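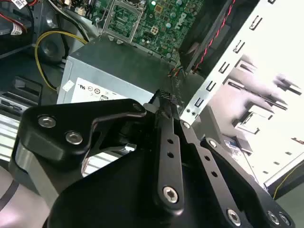

Apuntes de la sesión 6: teclados de membrana que dejan de responder

Bueno, seguimos donde lo dejamos. La semana pasada vimos las pilas sulfatadas y me quedé con ganas de hablaros de la avería que más me llega al taller en calculadoras y agendas electrónicas viejas: enciende, la pantalla se ve perfecta, y hay una fila entera de teclas muerta. ¡Una fila, no una tecla suelta! Quedaos con ese detalle porque es media reparación.

Casi todos estos teclados funcionan como una matriz. El procesador va activando las filas de una en una y mira qué columnas le contestan. Si falla una tecla sola, pensad en suciedad o en carbón gastado. Si falla una fila o una columna completa, lo que está cortado es la pista común, y por mucho que frotéis la goma no vais a arreglar nada (yo me pasé una tarde entera limpiando una Parden antes de aprenderlo). 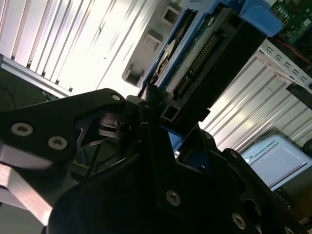
Tiempo de lectura: 3 minutos

Antes de abrir, haced el mapa. Dibujad la cuadrícula en papel, pulsad tecla por tecla y marcad las que no van. Ojo, la posición física no siempre coincide con la matriz: en la Diltuvia 110, por ejemplo, las teclas de función comparten columna con los números, y a primera vista parece que fallan al azar. En el anexo os he puesto el esquema que saqué yo con el polímetro.

Ahora sí, a medir. Polímetro en ohmios, escala de 4000 si el vuestro la tiene, una punta en el contacto del borde de la placa y la otra al final de la pista. En una pista de carbón sana de este modelo me salen 89 ohmios – en las de cobre, prácticamente cero. Si la lectura pasa de 2000, esa pista está para repasarla aunque la tecla todavía responda a ratos. Y quitad las pilas antes, por favor, que siempre hay alguien.

Para limpiar, alcohol isopropílico y bastoncillo, sin apretar. El carbón impreso se va con una facilidad pasmosa y luego toca reconstruirlo. Nada de goma de borrar en las pistas negras (en las doradas sí se puede, con cariño).

Para reparar el corte uso laca conductora de plata, en capa fina y con cinta a los dos lados para no puentear la pista vecina. Se deja secar una noche y se vuelve a medir. La laca Drelurlow va bien sobre poliéster; sobre placa rígida prefiero soldar un hilo esmaltado, que queda más feo pero aguanta años. ¡Nunca soldéis sobre la lámina flexible! Se encoge en un segundo y adiós teclado.

Una cosa sobre el cable plano que une teclado y pantalla: en los modelos baratos va pegado en caliente. Si lo despegáis sin querer, se puede recolocar con el soldador a baja temperatura y una tira de silicona en medio, pero eso lo haremos en noviembre con placas de desguace.

Para el próximo día: traed el mapa de matriz de una calculadora cualquiera, funcione o no. Quien no tenga ninguna puede coger una de la caja de las Escobar, que están todas abiertas y con los tornillos en bolsita aparte.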